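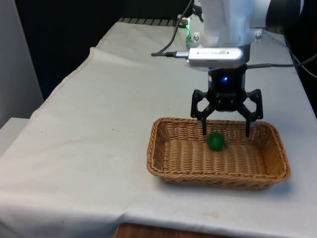 Fragkou, the family company for table linen and household textiles, announces the opening of its new dyeing and finishing hall in Sallamine. With the hall, the company brings back under its own roof a work step which was given to outside partners for many years. The first product line to come from it is called Plitus, a collection of tablecloths, runners and napkins in quiet, natural shades. The collection is made to go together with the things people already have at home. The line will be in shops from the beginning of the new year.

Sallamine, 3 Dec 2018

The new hall stands directly behind the weaving building, on the ground where the old yarn store was until last year. Construction took longer than planned, because the floor had to be made stronger for the weight of the dyeing machines. The first test batches were dyed in October. Regular production has now started in one shift, and a second shift will follow when the training of the new employees is complete.

Fragkou employs 49 people. Of these, 5 were newly hired for the dyeing hall, and 2 of them are apprentices who will finish their training in the company. All the others in the hall team come from the weaving and sewing departments and have changed their place of work at their own wish.

"For a long time we wove our cloth here, sent it away as gray goods and then waited for it," says Orestis Panagiotou, managing director of Fragkou. "Sometimes we waited three weeks, sometimes seven. When a customer asked for a small change in color, we had to say no, or we had to say next season. I did not like to say this. Now I can walk across the yard with a sample in my hand and have an answer on the same day."

The short way between loom and dye bath is also important for small orders. Until now, the smallest length of cloth that could be dyed in a special shade was decided by the outside partner, and it was too large for many restaurants and guesthouses. In the new hall, a special shade is possible from 300 meters. Customers who need less can choose from the Plitus color card, which is kept in stock all year.

The color card begins with the light tones: chalk, oat, pale gray and a soft brown which the dyers call bread crust. Darker tones are olive, slate and a deep red. The company decided against a pure bright white. According to the design department, bright white cloth looks hard in daylight and shows every small mark after washing, while the warmer tones remain pleasant also after many years of use.

All Plitus fabrics are woven from a mixture of linen and cotton. The linen gives the cloth its weight, so that it falls straight at the table edge, and the cotton makes it easier to iron. The cloths can be washed at home at 60 degrees. They should be taken out of the machine soon after washing and pulled into shape by hand while they are still damp. Softener is not recommended for the napkins, as they will take up less water afterwards.

The dyeing machines and the heat recovery system were planned together with the engineering office Trilteck. Warm water from the rinsing baths is led through a heat exchanger, and the heat is used again for the next bath. In the cold months, a part of it also heats the sewing room. The waste water is cleaned in a separate basin before it leaves the site.

"An old company has old pipes, and this was the real work for us," says Norbert Brabec, project manager at Trilteck. "The drawings from the time of the grandfather did not always agree with what we found in the ground. The people from the workshop helped us very much, because they remembered where a pipe had been moved and in which year."

Next to the hall, a small showroom has been set up in the former packing room. Visitors from the trade can see the full collection there, feel the fabrics and compare the shades by daylight at a large north window. Round tablecloths, which were not offered by Fragkou in the past, are shown in three diameters. Seconds with small weaving faults will be sold in the showroom to private customers on Saturday mornings, starting in January.

The existing collections will not be changed. Customers who have ordered the striped kitchen towels or the heavy damask will continue to receive them in the same quality and under the same article numbers. Replacement napkins for older sets can still be ordered, but slight differences in shade are possible, because these articles will also be dyed in the new hall from spring.

Retailers can order the Plitus color card and a set of fabric samples free of charge from the sales office. Visits to the showroom are possible on working days and should be arranged by telephone in advance. Members of the press who wish to see the dyeing hall are asked to bring closed shoes.

About Fragkou

Fragkou weaves, dyes and sews table linen, kitchen towels and bed linen in Sallamine. The company is in the third generation of the family and supplies specialist shops, hotels and restaurants.

Press contact: Fragkou, Press and Sales Office, Sallamine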